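Reading time: 2 minutes

Setting out a small plate of food on a dark table

A dark tabletop shows every crumb and every fingerprint, so clean it before the food comes out. Wipe it with a damp cloth, going with the length of the table, then go over it again with a dry one. I use the plain cotton cloths from Gruber, pack of 2, and keep one for each job.

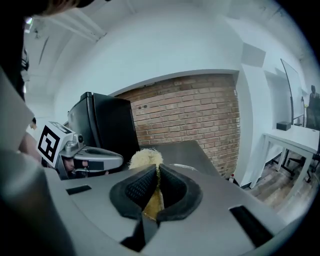 Clear the space near the table next. Bags, cartons and chairs should go before you start carrying plates about. If you have a mini fridge close to the table, like the black one by the brick wall, keep cold things in it until the last minute and make sure its door can open fully. Bottles left on the floor by the wall want moving too — they get kicked.

Now choose the plate. Clear glass works well on dark grey, and a slightly scalloped rim gives you something to hold. My usual one is a Nilloleo, which weighs 955 g and is heavy enough to stay put. Wash it in hot water and polish it dry.

Put the largest piece down first, a little away from the middle, and add the paler pieces one by one. 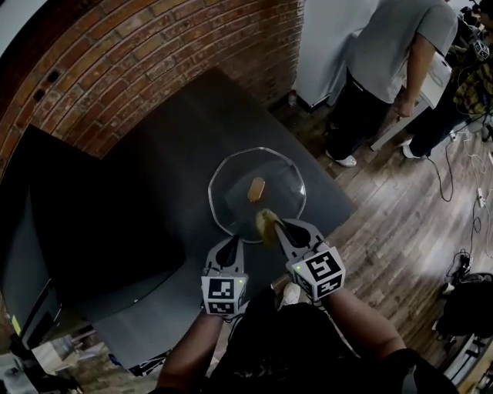 Leave a gap between the pieces so they can be picked up singly. If one lands badly, lift it straight up and set it down again — dragging it leaves a smear on the glass. Wipe the rim with a corner of the dry cloth when you have finished.

Soft foods should go on last and be eaten the same afternoon.

Flutgate Home Notes, 182 Gondon Road. Contact us | Copyright Flutgate | Back to top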